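Chapter 6
Care of a Two-Arm Cell

In the earlier chapters we treated the robot as something that is already working. In this chapter we look at what must be done so that it continues to work. Our cell has two arms at one table, and the daily work is the handling of paper bags. A paper bag is light and easy to crush, and for this reason it shows small faults very early. If a jaw closes a little too far, the paper folds.

The cell was first set up by Nighat Jadoon at Lodico. Her logbook, which we use in the whole chapter, begins in May and stops at cycle 1,746, when the left gripper began to lose its zero position. The planned service was at 2,000 cycles. The difference between these two numbers is the subject of Section 6.1.
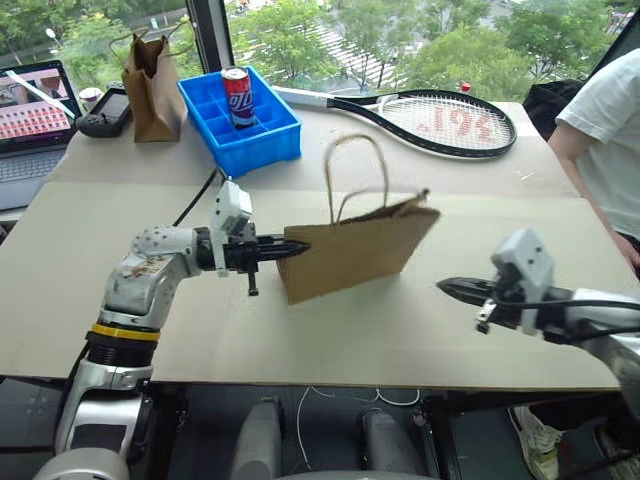
Figure 6.1. Bag handling with two arms. The left gripper holds the edge of the bag; the right gripper is pointed at the other side and does not yet touch it.

Before any service, the student should learn to look at the cables. A cable near the wrist needs enough length for every position of the arm, but a loop that is too large can catch on the work piece. Jadoon wrote 34 entries in her logbook, and many of them concern only this question. Her colleague Povilas Kazlauskienė preferred shorter loops, and we will compare both methods in Section 6.3.

After this chapter you should be able to:
check the zero position of each gripper
inspect the jaws for wear and clean them
route a wrist cable and test it by slow motion
decide when a service must be done before its planned time

You will need the cycle table from Chapter 5. Please keep it open while you read.

6.1 Why the Gripper Loses Its Zero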